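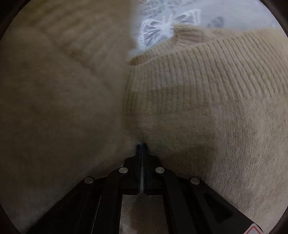
Sweater Care and Storage: Frequently Asked Questions

Gestby Knitwear gets a lot of mail about washing, folding and putting away fuzzy knits. The answers apply to our brushed sweaters and ribbed pullovers unless we say otherwise. Check the care label inside your garment first. If it disagrees with this page, follow the label.

How often should I wash a brushed sweater?

Less often than you might think. If you wear a shirt underneath, airing it overnight on a flat surface is usually enough. Wash it when it smells or has a stain.

Can it go in the machine?

The Gusto pullover can, in a mesh bag, on the wool cycle, with cold water. The Busetti and everything else with a brushed finish should be washed by hand. Use cool water and a small amount of wool detergent, let it soak for 11 minutes and rinse in water of the same temperature. Don't wring it. Press the water out, roll the sweater in a towel and lay it flat.

Should I fold it or hang it?

Fold it. A knit sweater on a hanger gets longer, and the shoulders end up with bumps. If you have no shelf space, fold the sweater in half lengthwise and drape it over the bar of a sturdy hanger.

How do I fold a sweater with a thick collar?

Lay it face down and smooth the body out to the sides. Bring each sleeve straight across the back, then fold the bottom up to the shoulders. Let the collar roll the way it wants to. Pressing a rolled collar flat under a stack leaves a crease that takes steam to remove.

What is the best way to pick up or move a fuzzy knit?

Take hold of a whole fold and support the rest from below. Lifting by a single rib or a bit of the fuzz can pull a loop. This matters most when the sweater is wet – the water makes it heavy and the yarn gives easily.

My sweater has been in a heap for weeks. Is it ruined?

No. Shake it gently, lay it flat and hold a steamer a little above the surface. Don't let the steamer touch the brushed side. Leave it to cool before you fold it.

The ribbing has gone wide. Can I fix it?

Usually. Dampen the ribbed part, push the ribs together with your hands and let it dry that way. You may need to do it 2 times.

How do I deal with pilling and shedding?

Some shedding is normal in the first few wears. Use a sweater comb on smooth areas and pick pills off ribbing by hand. We don't recommend electric shavers on brushed yarn.

How should I store sweaters over the summer?

Wash them first, as moths go for worn clothes. Use a cotton bag or a lidded box, heaviest sweaters at the bottom. Cedar blocks help but need sanding every year. We start packing ours away in May.

Do you repair snags and holes?

Yes, for our own sweaters. Nuala Mac Giolla runs the repair desk and will need the style name and a photo of the damage. Repairs sent in December take longer – please allow for that.

Do you sell matching yarn?

Our beige and gray yarns come from the Mac Carthaigh mill and are sold in small mending skeins. Ask for shade 616 if you have the beige.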